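Winter Soup Swap Is Back in January

Get your biggest pots out - the soup swap returns in January, and we could not be happier! Last winter 85 jars changed hands in one evening, and people were still trading recipes in the parking lot at 9.

The idea is simple. Make one big batch of soup, freeze it in quart jars, and take home the same number of jars made by your neighbors. Halyna Ivanyshyn is bringing her beet and white bean soup again (get there early, it went fast), and Wiroj Nilsuwan has promised a coconut squash soup that he's been tinkering with since fall.

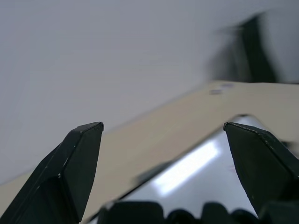
A beige tabletop and a pale gray wall.

Please label every jar with the soup's name and everything in it, nuts and dairy especially. Leave an inch of space at the top so the glass doesn't crack in the freezer. Doors open at 6 p.m. in the Lysenko Room, and swapping starts at 6:30. Bring a cooler or a sturdy box for the trip home - and a spoon, there will be tasting!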